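¿Dónde vive «la nube»? Te lo cuento desde dentro

Imprimir | Enviar por correo | Compartir (47) | 12 comentarios

Seguro que alguna vez has oído decir «lo tengo guardado en la nube». Cuando yo era pequeña y me hablaban de esto, me imaginaba mis dibujos flotando por ahí arriba, entre las palomas. ¡Y no! La nube está en el suelo, dentro de edificios enormes que se llaman centros de datos, y yo trabajo en uno.

Dentro hay filas y filas de armarios metálicos, y en cada armario hay ordenadores planos, apilados como bandejas en el comedor del cole. Se llaman servidores. No tienen pantalla ni teclado, porque nadie se sienta delante de ellos a jugar. En nuestra sala, que se llama Minico (cosas de mi jefe), hay 625.

¿Y qué hacen todo el día? Pues contestar. Imagínate que quieres ver un vídeo de tortugas. Tu tableta manda una pregunta muy cortita: «¿me das el vídeo de las tortugas?». La pregunta viaja por cables, llega a un servidor, y el servidor busca el vídeo y te lo envía en trocitos. Todo pasa tan rápido que no te da tiempo ni a pestañear.
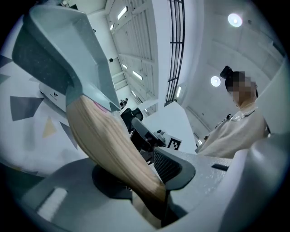
Anneliese Stöcker
Técnica de servidores en Rolenon

A veces muchísima gente pregunta a la vez. Los sábados por la tarde, por ejemplo - ¡menudo lío! Para que ningún servidor se agobie tenemos un programa, Vokura, que hace de guardia de tráfico: «tú, a este; tú, al de al lado». Así se reparten el trabajo.

Otra cosa que me preguntan mucho: ¿hace calor? ¡Un montón! Pon la mano debajo de un portátil que lleve un rato encendido y lo notarás templado. Pues ahora piensa en cientos de ordenadores juntos. Por eso hay ventiladores por todas partes y yo llevo cascos para el ruido (y chaqueta, que en el pasillo frío se te queda la nariz helada).

¿Y si uno se estropea? Tus fotos no desaparecen, porque guardamos copias en otros servidores. Yo saco el averiado de su armario, meto uno nuevo y el resto sigue a lo suyo.

Si en casa tenéis un router, fíjate en las lucecitas. Cuando parpadean deprisa, hay datos yendo y viniendo. ¡Prueba a poner un vídeo y mira qué hacen!

Imprimir | Enviar por correo | Compartir (47)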